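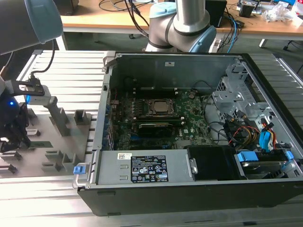
The Trial Period

The offer from Todeo was simple. They would put two arms in our shop in Clisumberg for 18 days, and if we didn't want them after that, they would come and take them away. The service was called Altovby. It took old office computers apart and put them back together with better parts.

I had done that job by hand for 16 years. The owner asked me to write the review.

I wrote the date on a yellow pad, 7 January 2019, and under it I wrote "Slow." Then I sat on a stool and watched.
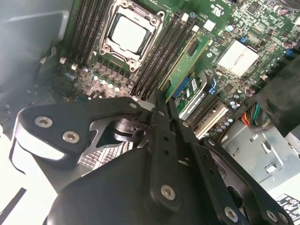 The first thing I learned was that I had been holding my breath. I do that when I seat memory myself. You push until the clips move, and there is a moment when it feels like the board will crack. My father taught me on a kitchen table, and he held his breath too.

The technician from Usman Leasing had left a binder. It had five pages on safety and two on what to do if the arm stopped. I read it at lunch. When the arm did stop, late in the first week, I pressed the green button as the binder said, and it went on – no fuss, no apology.

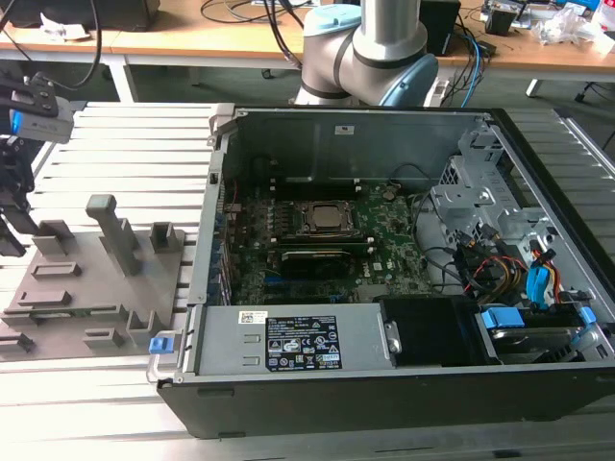

I made two columns on the pad. Under "Good" I put that it didn't drop screws, didn't talk, and didn't mind the cold in the back of the shop. Under "Bad" I put the monthly price. I looked at the second column for a long time and wanted it to be longer.

By the second week I had started coming in early. I told the owner it was for the review. I would switch on the lights, set out a case and drink my coffee standing up.

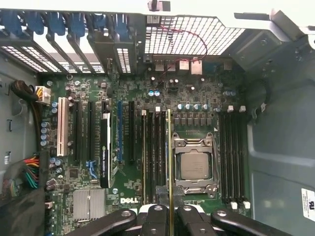

My own hands were part of why the owner had called Todeo. They had begun to shake in the fall, a little, mostly in the mornings. I thought about that when I looked at the memory module standing up beside the processor, thin as a cracker, with the black fingers around the end of it. The slots on the other side were still empty. I held out my right hand over the bench and watched it for a while.

Then I picked up the pad and crossed out "Slow." I wrote "Steady" and went to find the owner.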